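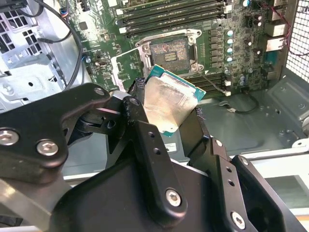
A reader of our last column writes that a refurbishing line has no business buying automation until its people have run out of things to do by hand, and that any budget request should wait for that day. The objection deserves a serious answer, for it reflects how most equipment money is still approved.

At Skastik, where 203 workstations are scheduled for processor replacement before March, the request was prepared the other way around. The planning office first priced the damage. A bent contact in a socket can cost the whole motherboard, and a board written off is charged to the same department that declined to pay for careful handling. Only then were bids invited, from Drelta and from Carbone. 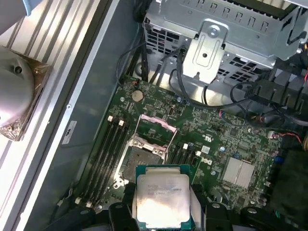

A processor held over the open socket of a Dell workstation board.

The bids differed less in purchase price than in what they left out. One omitted replacement fingertip pads. The other allowed 7 days for setup where our own staff had asked for 14. Neither included the hours needed to write a procedure for each model of case, and those hours will recur every time a new model arrives.

It is our position that such costs belong in the first request. A department that asks for the arm alone will return for the remainder within the year, and will be received with less patience. Managers should also fund a trial of 200 placements on scrap boards before any contract is signed, with the results open to the technicians who will work beside the machine.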